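Search tickets Go

Nullik support — Ticket 733: gripper lets bottles slip 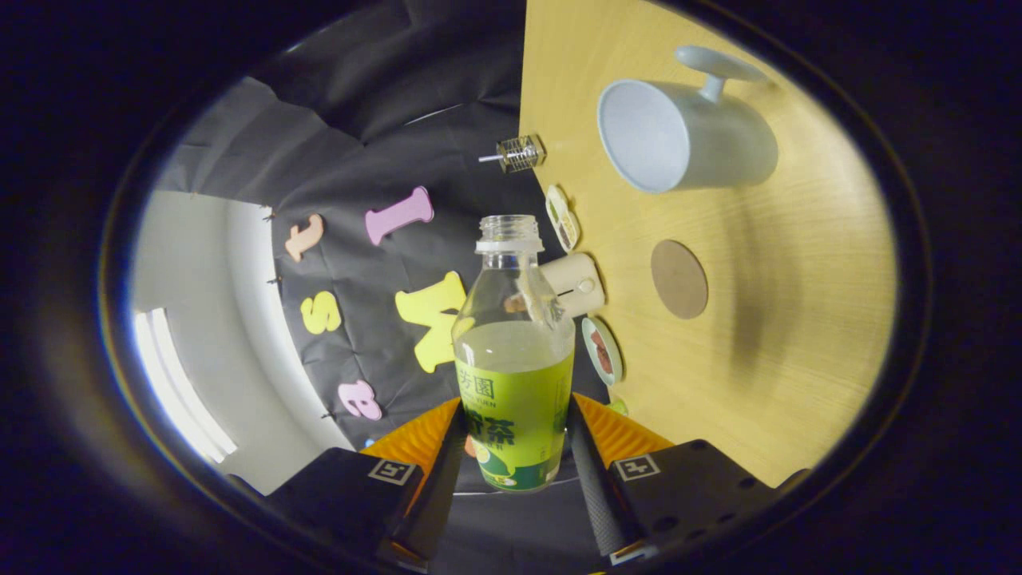 Open tea bottle between the fingers, mug and coaster on the table.

Hello, and thank you for being so patient with us! On run 31 the grip force dropped out partway through a lift and the bottle slid down (a bit of a mess, I'm afraid). The log shows error 456, lost finger signal. We reseated the cable, restarted the controller and have had 3 good lifts — but please keep the speed low until Osman ships the new cable.

Status: open

We use cookies. Accept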